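Two Hands Are Better Than One

The workbench at Flarnside is a kitchen table for most of the day, and Esperanza Marchetti would like to keep it that way. She built her first hand-held gripper there last November, with a secondhand printer humming in the next room and a bag of metal pins she had been saving for a clock. By the time I visit, there are 2 grippers, a drawer of retired fingers, and a household that has learned to eat around the project.

The idea is wonderfully direct. You hold the tool, you squeeze, and the fingers close on whatever is in front of you. Every grasp you make by hand is one a robot arm could try later, using the same fingers and the same pads. Marchetti calls the project Stultulach, a word her nephew coined at the age of 5, and she has been filling notebooks with it ever since.

"I wanted to feel what the machine feels," she tells me. "Squeeze an orange through a set of plastic fingers and you understand in a second why this is hard. It rolls, it slides, it comes back at you. I love it!"

She loves it enough to have gone through 160 finger parts on the way to the current shape. A few snapped at the joint. Plenty more were fine on blocks and boxes and then let go of anything round. Her worst batch, the one she still calls the Toltine fingers after the street where she printed them, bent sideways under load and flung a lime behind the refrigerator.

The pads made the big difference. Bare plastic skates over citrus peel, so each finger now ends in a rubberized pad, dark blue, glued on and left overnight under a stack of cookbooks. She tried 5 glues before settling on one, and she'll happily talk you through all of them – I have four pages of notes on glue alone. 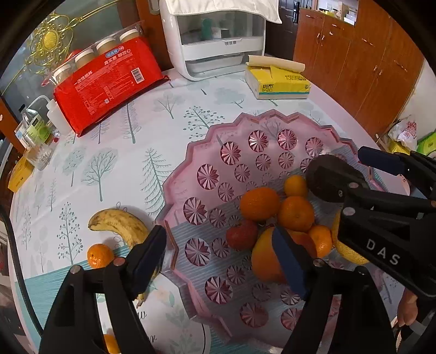 The large orange in the grip at the front of the fruit plate, with the second gripper close by.

Fruit makes a terrific test set, and a cheap one. A tangerine wants a light touch and a narrow opening. A big orange needs the fingers spread wide before they come in. Bananas are another puzzle altogether, long and curved and easy to bruise, and Marchetti likes to approach them from several directions before she commits. Leave everything in a pile and the job gets richer, as pulling out one piece can set the rest moving.

Using both tools together is where I got hooked. My first attempt was a mess of clacking plastic. Then she showed me how to let one hand steady the heap while the other went in low, and I moved an apple from plate to table without dropping it. I may have cheered.

Next on her list is a softer pad, poured in a mold she is making with a friend in Guimarães. The two of them trade drawings late at night and argue about joint angles. Marchetti also wants a shorter handle for smaller hands, and she has a sketch of it taped inside a cupboard door, next to the recipe for marmalade.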